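Home > Pretend Play > Kitchens & Play Food > Tabletop Sets

Flommont Tabletop Kitchen Set

Your child wants a kitchen. You have seen the wooden ones, with the hood and the little faucet, and you have also seen the size of your living room. The Flommont set is a kitchen that lives on a table. When dinner is over you slide it all into one bag, and the table goes back to being where the mail piles up.

The set was put together for Domell by Nayeli Villca, who ran a preschool room for 11 years and has strong feelings about play food. She thinks most sets have too much of it and nothing decent to put it in. So there is a proper plate here, a colander with real holes, a mug, and a pot with a lid that comes off and will be under the couch by bedtime.
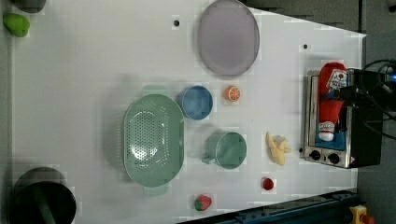 The Flommont kitchen laid out on a white table. Toaster oven at right, ketchup on top.

The colander is the sleeper hit. It is sage green with a tab at each end for small hands, and it will be used as a colander for one afternoon. After that it is a hat. The mug is a close relative in color. The small blue bowl matches neither of them, and Nayeli will not be taking questions on it.

As for groceries, there is a lime-bright bell pepper, a bunch of bananas on the small side, a tomato, a strawberry and an orange slice. It's not a balanced dinner, but the customers are easy to please. Soup made of one strawberry has been very well reviewed in our house.

The toaster oven is the big piece. It has a dark glass door and two black knobs, and it takes up about as much attention as a new pet. Expect a lot of toast. There is no bread in the set (see the Gilleck Bakery Bag, sold separately, and yes, we know).
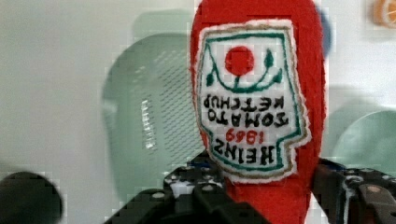

About the ketchup

We get more mail about the ketchup than about everything else combined. It is a soft red bottle, felt-like and a bit fuzzy, plump in the body and narrower at the neck. The label is an embroidered patch with a red tomato, a green vine, and the words you would expect to find on a Heinz bottle, down to the 1869. The stitching is a little irregular and the edge of the patch is frayed. We have had two requests to exchange it for a neater one. There are no neater ones.

Children sleep with it. Anayeli Orozco in our returns office has handled 4 kitchens sent back without the ketchup, each with a note saying it could not be located. We believe one of those notes.

Good to know

Ages 3 and up. Adult supervision is a nice idea and mostly means being served.

Table space: 40 by 48 inches is comfortable. A smaller table works if you can live with the pepper hanging out near the edge.

Cleaning: wipe the plate, bowl, mug and colander with a damp cloth. Spot clean the ketchup with mild soap and let it air dry overnight, after explaining to its owner where it is going. Keep the toaster oven out of the bath. Somebody always tries.

Storage: one drawstring bag, included. The oven goes in first. If you put it in last you will be starting over.

Goes with: the Nartey apron in child sizes, and the Gilleck Bakery Bag mentioned above.

Replacement pieces are sold one at a time through the Domell parts list. Pot lids are usually in stock. Ketchup is back in October.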